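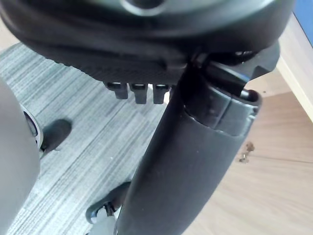

手首カメラの映像を見るかぎり教示そのものは成立しているので、再学習で直るはずです、とSkelusサポートは最初の返信に書いてきた。こちらはそう思っていない。以下、経過を残す。

チケット番号 1763
件名 椅子下レバー操作の教示データ、再生時に手先がずれる
製品 Barkosier(遠隔教示)
設置場所 Villville 2階
状態 対応中(一度「解決済み」にされたため再オープン)

現象
遠隔操作で事務椅子の座面下に手先を入れ、昇降レバーに当てて引き上げる作業を教示している。操作者が動かしている間は問題ない。記録した軌道をそのまま再生すると、手先がレバーの手前で止まるか、支柱側に寄る。学習済みモデルでも同じ傾向が出る。

記録本数は119。うち39は手で腕を直接持って動かしたもの、残りは遠隔操作。

9:40 サポート回答
データ不足の可能性。多様な姿勢で追加記録をお願いします、とのこと。

10:15 当方
追加記録の前に確認したい。学習を挟まない単純再生でもずれる。データの量でこれをどう説明するのか。回答を求めた。

11:30 サポート回答
座面下は黒い部品が重なっており、画像認識が不安定になりやすい環境です、との説明。照明の追加を提案された。

11:50 当方
確かに座面の裏も支柱も黒く、レバーは支柱と座面をつなぐ機構部にあるので、見分けにくいのは認める。床もカーペットと木目で切り替わっている。ただし単純再生は画像を使わない。マニュアルにもそう書いてある。照明で直るという根拠がない。一応ライトは当ててみた。変化なし。

13:20 切り分け1
手で動かした39本だけを再生。ずれは出ない。椅子の位置は床のテープで固定、支柱の回転も止めてある。

13:55 切り分け2
遠隔操作の記録から10本を選んで再生。全部ずれた。向きも揃っている。ばらつきではなく片寄りに見える。

14:10 切り分け3
記録ファイルの中身を見た。遠隔操作のほうは、腕の実測角度ではなく操作側からの指令値が保存されている疑いがある。レバーに当たって手先が押し返されている区間で、値がなめらかに進み続けている。手で動かした記録では同じ区間で値が止まる。

14:25 サポートへ送付
記録ファイル2種と上の所見を添付。質問は次のとおり。
・遠隔操作時に保存されるのは指令値か実測値か
・設定で切り替えられるか
・既存の記録に実測値は残っているか

15:40 サポート回答
指令値とのこと。仕様であり、多くのお客様は問題なくお使いです、と付いてきた。切り替え項目はあるが初期設定では無効。既存の記録に実測値が残っているかは開発に確認中。

15:55 当方
物に触れない作業なら指令値でも困らないだろう。レバーを引く作業では困る。導入時に販売元のFajardoへ接触を伴う作業だと伝えてあり、見積書の備考にも載っている。初期設定のまま渡された理由を、Fajardoにも別途問い合わせる。

16:30 設定変更
実測値の保存を有効にして遠隔操作で記録し直し、単純再生。手前で止まる症状は出なかった。支柱側への寄りは小さくなったが残っている。座標の較正か、操作側の遅延か、まだ分からない。サポートは「改善を確認」としてクローズを希望してきたが、断った。

17:05 現時点の扱い
・遠隔操作の既存記録は学習から外す
・手で動かした39本は残す
・追加記録は支柱側への寄りの原因が分かるまで行わない
・再学習で直るという最初の見立てについて、撤回するのかどうか文書で回答をもらう

未回答の項目
既存記録の実測値の有無。較正手順書の最新版。チケットは開いたままにしておくこと。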